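Spoons Over Here, Forks Over There: The Corkwood Lunchroom Gets Sorted

Posted 18 Jun 2021

If you've eaten lunch at the Corkwood building any time this year, you know about The Drawer. It's the wide one under the microwave that only opens halfway, and then you have to stick your hand in sideways and push down on whatever is jammed at the back (a ladle, last time I tried it). I have been complaining about that drawer since November, so I'm very happy to report that it's finally being dealt with!

The plan is pretty simple. The white plastic cutlery comes out of the drawer for good and goes to live in plastic baskets on the counter, where people can see it and grab what they need. We've got two baskets to start with, a dark one and a see-through whitish one, both with little holes in the sides. They came from the housewares aisle at Zanetti, and I will admit I went in for one basket and stood there way too long trying to decide on a color. Both, in the end.

I stopped by while the forks and spoons were out on the big wooden table, and I got more interested in it than I expected to.

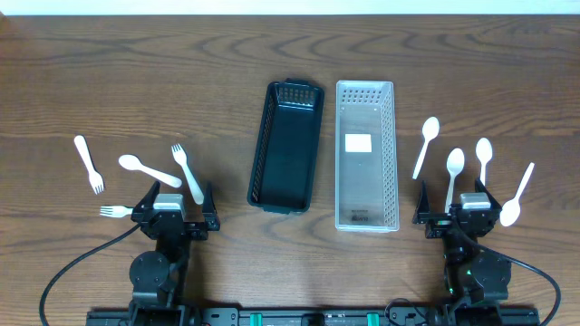
The first question was what goes where, and you would not believe how many opinions there are on this. One camp wants forks in one basket and spoons in the other, end of story. Another camp wants everything mixed in one basket, with the second one kept for the bigger things like spatulas and serving spoons. I started out in the first camp and have been drifting toward the second, mostly from picturing myself at the potluck with a plate in one hand, reaching across two people for a spoon.

Then there's handles up or handles down. The baskets are the long, low kind, so it's really more a matter of which way everything points when it's lying flat. I'd like the handles all facing the front, please! You pick up a fork by the end you don't eat with, and then the next person isn't getting your fingerprints on their tines. I feel strongly about this one and I've said so on the sign-up sheet, in pen.

We also had to talk about how much cutlery we own. The last order from Plondosa was a carton of 656 pieces, and it went straight into the drawer on top of what was already there, so no wonder the thing stopped opening. From now on the carton stays on the high shelf in the supply closet and we fill the baskets from it as they run low. There should never be more than 20 of anything out on the counter at once. If you see that we're getting down to the last few, please top it up, or leave a note on the closet door and I'll do it when I'm in.

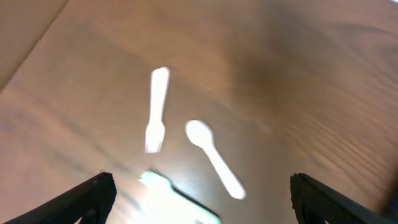

Forks are what we run out of, every single time, and the spoons just sit there until somebody brings soup. That comment came in from the Mullasness building, where they went over to baskets last year, and their advice was to put out twice as many forks as spoons and stop worrying about making it even. They also said to keep the baskets well away from the sink, as theirs used to sit right next to the faucet and everything in them got splashed. Good to know! Ours are going at the other end, by the napkins.

A word about washing. Yes, it's plastic, and yes, a lot of it is getting used more than once, which I'm all for. But if you wash a fork, please dry it before it goes back in a basket. The holes help some, but they can't do the whole job, and a damp spoon at the bottom of the pile is not something I want to find with my bare hand again. There's a dish towel on the hook, and I've put a spare in the cabinet with the mugs.

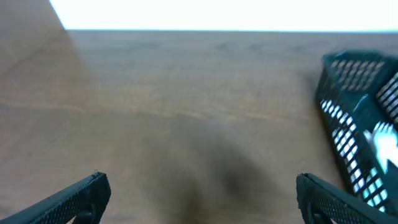 Corkwood Kitchen and Lunchroom Team

The table gets wiped down after lunch every day, same as before, and anything left lying on it will be put in a basket or in the lost-and-found box under the coats. We still have a blue lid in there that doesn't match any container known to me. If it's yours, come and get it, it's a nice lid.

Serving tools are the last piece to settle. For now they can share the whitish basket, and if it gets too crowded we'll go back for another one. Zanetti had 3 left in the dark color when I looked, so let me know soon if you think we need it.

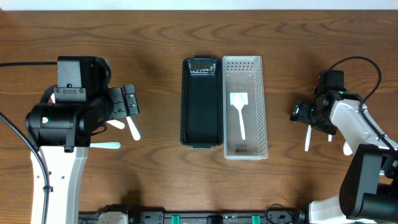 The two baskets side by side on the lunchroom table, with a white spatula in the lighter one.

The Drawer itself will be getting the foil, the plastic wrap and the birthday candles. The ladle is moving to the cabinet by the stove.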